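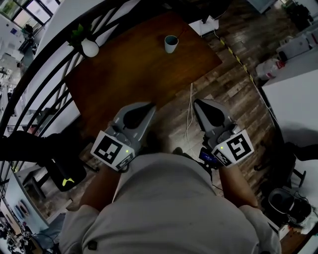
Left gripper jumps in the recording, arm hit the table on replay

Forum > Hand-held grippers > Faults and safety

Search this forum... Advanced search

ycyen
May 12, 2021

Hello all. I am Yi-chun Yen, I do the recording work at the Pekdale site. English is my second language, so please ask if something is not clear.

We use a pair of Skosley hand grippers, one in each hand, and the camera on the head watches the large markers. The task is simple: walk up to the table, pick up the white cup, put it down again. I made 200 takes. When we replayed one of them on the arm, the left side moved well until the approach, then it swung 20 cm sideways and struck the edge of the table. The emergency stop was pressed and no one was hurt. One finger of the arm is bent.

After this I looked through all the takes in Plurnum. In 46 of them the left gripper makes the same kind of jump. The right gripper never does it. The green light was on at both grippers during the whole work, so I believed that everything was good.

What I have tried:
- restarted both grippers and the software
- cleaned the markers with a dry cloth
- changed the battery on the left one

It still happens. Has somebody seen this?

Moss_Fender

The green light on those only tells you the gripper has power and is talking to the recorder. It says nothing about whether the camera can read the marker. We made the same mistake for a whole month in November and had to throw the lot away.

Your jump sounds like marker flip. When a flat tag is seen almost straight on, or is small in the picture, the software has two answers for the tilt and can pick the wrong one. Everything in front of the tag then swings with it. Look at the angle values at the moment of the jump. If the tilt changes sign from one sample to the next, you have it.

halfstep

I would check the clock first. If the left unit lags behind the camera you also get a sideways error when the hand moves fast, and with a wrong time a perfectly good marker looks bad. Everybody blames the markers.

Moss_Fender

A lag gives you a smear that grows with speed. She says it jumps. Those are two different faults.

halfstep

She says it jumps in the replay, and the replay smooths things. I'd want to see the raw values before I agreed with either of us.

ycyen

Thank you both. I have looked at the raw values for 5 of the bad takes. The tilt changes sign in one step, stays wrong for a short time, and then changes back. The position of the marker itself moves very little. It is the fingertip position that makes the big movement. In the same takes my hand is nearly still, just before the table, so I think the clock is not guilty here.

There is a window on the left, behind the stair railing, and it lets in strong light. Can this be a part of it? The left marker is nearer to that side.

Moss_Fender

Could well be. Glare eats the corners of the tag and the tilt is worked out from the corners. Pull a blind down and record the same movement again, nothing else changed. Also check whether Plurnum is using the smaller marker under the big one. Ours was switched off by default after an update. With both in use the wrong answer gets thrown out most of the time.

halfstep

All right, with the hand nearly still I'll give you the clock.

brackenhill

Can I raise something else? You are all discussing tilt angles and I am looking at where this is being done. Yi-chun has both hands full, a camera on the head, and is standing next to a staircase with white cables on the floor in front of the table. I do the safety rounds at a Weidemann plant and I would not let that carry on. I'd sort it out before a single further take.

halfstep

There is a railing. And there's hazard tape down on the other side. It's an office, people walk about in offices.

brackenhill

The tape marks something on the right. The cables are in the middle, exactly where the feet go. A railing is fine until you trip with something in each hand and cannot grab it.

ycyen

I think brackenhill is right about the cables. I did not see them any more because I am there every day. I have moved them behind the table and fixed them to its leg.

I do not agree that the place must change completely. I never walk backwards towards the stairs, and the railing goes around. But I will ask for a second person to be present when I record.

brackenhill

Fair enough. And who was near the arm when it hit the table?

ycyen

Only my colleague at the stop button, outside the reach. The arm was at reduced speed. After this I wrote a small check: if the fingertip moves further between two samples than a hand is able to, the take is refused and cannot be sent to the arm. It finds all 46. I should have had it from the start.

Moss_Fender

Keep that check even when the markers behave. Did you find the setting?

ycyen

Yes. The small marker was off for the left gripper and on for the right. I do not know who changed it, or if it was the update. With it on and the blind closed I made 20 new takes and there is no jump. Tomorrow I will open the blind again and leave the setting on, so that I know which of the two it was. The bent finger is ordered.

halfstep

Post the result with the blind open, please. I have a window too.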